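Buying Our First Robot Arm: Your Questions, My Answers

Updated 6/18/25
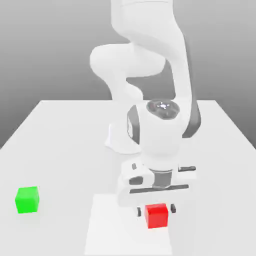
The simulated arm over the red cube, fingers open, with the green one off to the left.

Why are you spending money on simulation before you own an arm?

I get this one a lot! We're a small shop in Valside and I wanted to know what the job needed before I signed for anything. Cubes on a plain table are a dull place to start, I know, but they let me try reach and finger spacing before the real parts get involved.

What did that part cost?

$2,634, and most of it was a better desktop computer. The simulation software was free. I'd have bought the computer sooner or later anyway (the old one was wheezing), so I split the cost with our office budget.

Did you get quotes for the real thing?

Yes, from two suppliers, Radcombe and Menell. Radcombe was cheaper on the arm but listed the gripper, the stand and the training separately. Menell put it all on one line. Ask for everything itemized, and ask what happens to the price if you drop the training. I forgot to ask, and it cost me a week of emails.

How much table do I need?

More than you think. Don't just measure the reach — leave room for the elbow, which can stick out over the back of the table when the arm folds up to work close in. I had a shelf planned for that spot and I've moved it.

Which gripper are you getting?

Two fingers, parallel. Our parts are small and boxy, so that suits us fine. If yours are round or floppy, borrow a demo gripper before you commit to one.

What do people leave out of the budget?

Spare fingertips, cable covers, a sturdy bench, and somebody's hours. I've set aside some 28 hours for setup, and I may need to come back and change that number.

Lease or buy?

We're buying. The lease ran 3 years and I didn't like the early exit fee. If cash is tight, though, get a lease quote and compare it properly!

When does it arrive?

November, if the order goes in on time. It's going in the Rajan room, next to the packing bench, and the electrician still has to add an outlet on that wall.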